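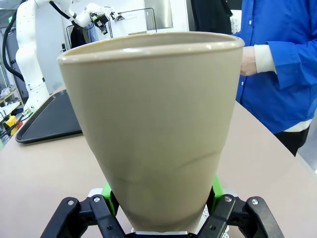 Ticket: grasp width estimate drifts on tapered cups
Component: Jesa perception node, wrist camera
Reported by: Ismail Nasr
Status: open

Planner requests a close width taken from the rim instead of the base. Fingers stop early and the grasp check times out after 30 s. Reproduced in 7 of 13 runs.

Liliana Pagano: Depth mask merges rim and wall when the cup fills the view. Set min_range to the near limit – no change.

Ismail Nasr: Rolled back the segmentation filter to October's build. Fault gone in 2 runs. Need a longer test before I close it.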